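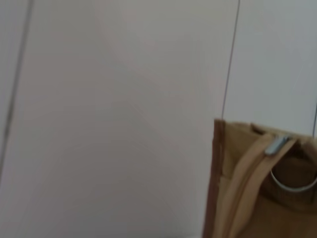

How I Track Down a Dropped Grip on a Two-Arm Bag Job

November 9, 2019

If you've ever had two robot arms working on the same floppy bag and one of them quietly lets go while the other one keeps pulling, you know the sinking feeling. I got that feeling a lot this year. We run a two-arm cell that takes a canvas tote, gets hold of the top, opens it up and holds it open so something can go in. Sounds easy! It's a bag!

The trouble started in July. The left arm would reach in, close, report a good grip and start lifting. Then the fabric would slide out of the fingers and the right arm, which had no idea anything was wrong, would carry on and drag the whole tote across the table. Once it went straight over the edge onto my boots. Another time the strap hooked on a finger and the arm yanked until the force limit tripped, and that's the one that scared me a little.

So this is how I find the cause now, in the order I do it. I use the Jelitz controller, but the steps should carry over to whatever you've got.

Before you touch anything

Stop both arms. Both of them! I know the fault light only came up on one, but on a shared job the other arm may be paused in the middle of a move, and clearing the first fault can set it going again. Ehab Badawi learned this with his sleeve (he's fine, the sleeve isn't). On ours a single-arm stop leaves the partner in "waiting," and waiting looks exactly like stopped when you're standing there with a screwdriver.

Hit the cell stop, check that both controllers say stopped, and only then reach in. If a finger is hooked in a strap, don't pull the bag. Open that gripper by hand from the pendant at the slowest jog you have, keep your other hand out of the strap loop, and ease the fabric away.

Save the log before you reset. Ours wipes the grip history on restart, and I lost the record of the first few drops that way. I was not pleased with myself.

Step 1: Put the bag back and go to the approach pose

Clear the fault, set the tote upright in its starting place and jog both arms to approach with the fingers open. Don't close anything yet. All you want to know is whether the fingers are aimed at fabric they can hold.
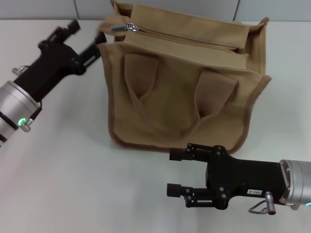

Get down at table height and look from the side as well as from the top. From above, a finger can look perfectly lined up and still be well under the seam. A soft bag never sits the same way twice, so I like to reseat it 5 times and check the approach each time. If it's good on some and bad on others, your taught position isn't the whole problem and you need to look at how the bag gets placed.

While you're down there, look at where the carry handles are lying. Ours fold down over the front and they love to wander into the path of a finger. A handle between the fingers gives you a lovely thick grip reading on the wrong piece of cloth, and then the handle flops, and away goes your grip.

Step 2: Read the closing width

This one cracked it for me. Every time a gripper closes, the log saves how far apart the fingers were when they stopped. With one layer of canvas between the pads I get 2 millimeters. With a folded flap in there it's 4. When I finally sat down with the saved logs, the left gripper was reporting 4 on nearly every run that ended in a drop.

In other words it was closing on the folded flap, and the layers were sliding on each other as soon as the arm lifted. The gripper did feel resistance, so it said "good grip" and went on its merry way. I'd been cranking up the force for weeks, which only squashed the fold harder. Please don't do what I did.

Vija Grigaitė at Kalniņš, where our finger pads come from, had told me early on to look at width before force. I nodded and then ignored her. Sorry, Vija!

Step 3: Check the pads

Even with the fold explained, clean the pads and look at them under a good light. Canvas sheds lint, and lint on a rubber face is slippery stuff. I wipe with plain alcohol and a rag that doesn't leave fuzz. If the face has gone shiny, swap the pads in pairs. One new and one worn will twist the fabric as they close, and you'll be back here next week wondering about that instead.

Step 4: Grip the rim slowly, one arm at a time

Drop the speed right down. Close the left, wait, read the width. Close the right, wait, read the width. Then raise both a tiny bit and stop again. 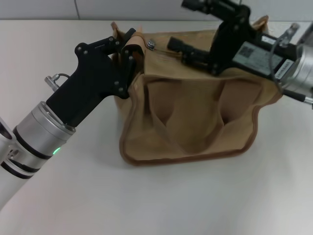 Give the fabric a gentle tug below each gripper with the cell stopped (yes, stopped again, I'll keep saying it). You're feeling for creep. If the cloth moves at all against the pads, open up, move the grip point along the rim and try again. I ended up moving my left grip point in from the corner and adding a small tilt at the wrist so the lower finger gets in underneath the flap before closing. It took me most of a morning and far too much coffee.

Step 5: Make the arms talk to each other

Fixing the grip is nice, but the part that dragged the bag was the right arm not knowing. In our program each arm checked its own grip and never asked about the partner. So now there's a check after the first little raise. Both widths get read again, and if either has changed since closing, both arms hold where they are and call for a person. If you're on the Gindora software it's a shared flag and a wait. Older Silano setups need a wired signal between the controllers, which is fiddly but worth the afternoon.

Test it by cheating. Run the job at slow speed with a scrap of slick plastic over one pad and see if the second arm holds. Mine didn't the first time, thanks to a typo in the flag name, and I'd much rather find that out with a scrap of plastic!

Where I'm at now

We've done over 900 cycles since the change. I've still had a couple of stops, both from a handle in the way, and both times the two arms held still and waited for me. I'm working on a little pre-sweep to push the handles clear before the approach. It doesn't work very well yet. If you've got one that does, leave me a comment, and tell me what pads you're running too.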